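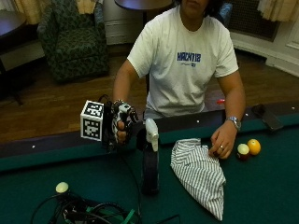

By Seija Riihimäki
Filed under: Cleaning, Game Room

Every tip list for felt-covered tables I've read seems to be copied from the one before it. We have a pool table, a card table and a drawer lined with the same stuff, so I've had plenty of chances to try the advice. Most of it I wouldn't repeat.

Baking soda for smells. You're told to sprinkle it on, wait 15 minutes and vacuum. The smell in our card table came back within a week, and I was still getting white powder out of the seams in October. If a table smells, the room is probably damp. Deal with the room.

Club soda for spills. I don't see what the bubbles are supposed to do. Press a dry white cotton cloth straight down on the spill, lift, move to a clean part of the cloth, and press again. Plain cold water on a barely damp cloth did the same job for me on cola. Rubbing is what leaves the fuzzy patch, whatever you pour on first.

Lint rollers. Fine for cat hair, useless for chalk. The cheap ones left a tacky strip on my drawer lining that then collected more lint than before. Try it on a corner.

Vacuuming. People argue about this one. I do it with the soft brush head on the lowest suction, and never the spinning kind. Keep the nozzle away from the pockets and from any seam that has started to lift. If yours is an old cloth and you aren't sure how well it's glued, stick to a brush.

Brushing. Worth doing, and the only thing on this page I'd call necessary. Short straight strokes, all in the same direction, head end to foot end, then along under the rails where the chalk settles. Scrubbing in circles just works the dust down into the weave.

Ironing. My neighbor Madhu Kashyap swears by it. I've seen her table and it does look smooth, but she has a proper table iron with a temperature control. A clothes iron is a good way to scorch a cloth that costs real money to replace -- and never use the steam.

Sprays. I bought 2 bottles of "fabric reviver" last year and could not tell the treated half of the card table from the other half. Neither could my husband, who wasn't told which was which. One bottle is still under the sink if anybody wants it.

Covers. Any cover that keeps the dust off will do. An old flat bedsheet, washed without softener, has worked on ours for four years. Sunlight fades green cloth too, so pull the blinds if the table sits by a window.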